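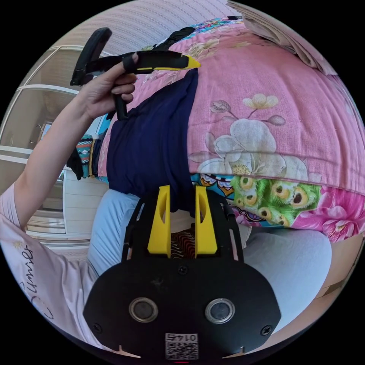 Progress report to the Gollerard Fund
Pimotstead Clothing Room, report for the period ending April

Summary

The clothing room has been open through the whole period. The grant of 3,000 has covered rent on the back half of the unit, shelving and storage tubs. We have 400 left, which is set aside for hangers and a second folding table.

Sorting and folding

Donated clothes and household fabric are now folded before they go on the shelves. In the last period most items went out in bags, and people had to empty a bag to find one shirt. Folded stacks take up less space and we can see what we have. Dark fabrics and patterned fabrics are kept in separate stacks — this was a request from families who come in for school clothes and need plain colors.

Each folding session handles up to 20 bags. Sessions run on Sunday, when the unit is quiet and the tables can stay out all afternoon. Anything torn or badly stained goes to Usedia for rag recycling. They collect from the side door and have not charged us so far.

Shelving

The shelves from Ó Súilleabháin were delivered late and one upright was bent. The replacement came the following week. All units are now fixed to the wall except the one by the window, where the plaster is soft. We are using that one for light things only, mainly scarves and pillowcases.

Problems

Winter coats are still a problem. They do not fold well and take up shelf space that we need for children's sizes. We have also had more curtains and bedding than we asked for. The notice on the door has been reworded, but bags of both are still being left outside in the morning.

Next period

We plan to open for 2 extra evenings before school starts, buy the second table, and move the coats to a hanging rail. Labels for the shelf edges are printed and will go up once the children's sizes have been moved. A full list of spending is attached separately — receipts for the tubs are included there.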